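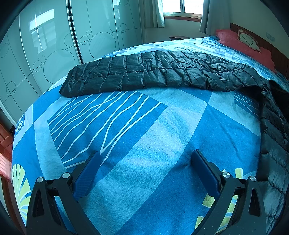 5.3 Slips that the success rate hides

The Javimmont garment set holds 522 demonstrations recorded with a hand-held gripper, and the policy trained on it is reported to fold jackets well. We are not convinced. Of the 239 robot trials we reran at the Sevdale site, many were scored as a success even though the fingers had lost the cloth at least once and picked it up again. The scoring rule looks only at the last few seconds, so a drop halfway through costs nothing.

Figure 4. A demonstration setting: the hand-held gripper with its fingers open over a patterned sheet, a black quilted jacket lying across the bed.

Quilted jackets gave us the most trouble. The usual story blames the finger pads, and Brasadham sells a softer pad on the strength of it. Our own test does not support that story. Gayan Fakir swapped the pads and ran 100 more trials with the same policy, and the slips came at the same points in the fold, mostly when the fingers closed on a puffy section and missed the seam. A second claim, that busy bedding confuses the camera, may be true, but no one has shown it. The original report compares printed sheets in one home with plain sheets in another, and the light differs too.

What worries us more is the fault log. The controller did not flag a single slip as a fault. It reads finger width only, and a sleeve that has slid down to one thin fold of shell fabric still reads as a full grip. Karla Hinojosa found the same gap in the November logs. Until grip force is recorded along with width, we would treat any claim of safe, unattended folding with care, our own earlier one included.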